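The Lanternkeepers of Ivden finally has a trailer, and it's a good one

Clear an evening in your calendar, because The Lanternkeepers of Ivden just dropped its first full trailer and fans of slow-burn fantasy anime are going to want to watch it more than once. I'm on my fifth viewing and I still haven't caught everything going on in the harbor market!

If the name is new to you, the setup goes like this: the island city of Ivden is lit by 1000 lanterns, and each one holds a memory that somebody gave up to keep the sea away. Young apprentice Hsieh is supposed to trim the wicks and ask no questions. Then one lantern goes out, an old woman on Flollwood Street wakes up remembering a brother she never had, and Hsieh starts reading the ledgers she was told to leave alone.

The trailer runs around 2 minutes and spends most of that time on the city itself, with fog rolling over the rooftops and a gorgeous tracking shot down the lighthouse stairs. We also get a first look at Ovex, the masked collector that manga readers have been waiting for. He only has one line, but what a voice (low, polite and really unsettling).

Director Borislav Kovačević is adapting the manga by Evelien Verschueren, who finished the story in May after 31 volumes. Kovačević has said the first season will stay close to the early books and keep the ledger chapters whole, which is great news for anyone who worried they'd be squeezed into a flashback. Stijn Groen is writing the music, and the accordion theme at the end of the trailer is already stuck in my head.

There's no premiere date yet beyond "this winter," and no word on how many episodes are planned. An English dub is confirmed, with casting to follow.
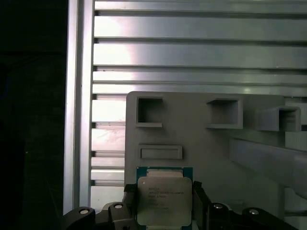

Lorraine Lambert wrote in to say she's thrilled about the ledger chapters, but she's hoping the show doesn't rush the Flollwood Street story, "because I cried over that one for a week and I want everyone else to get the chance."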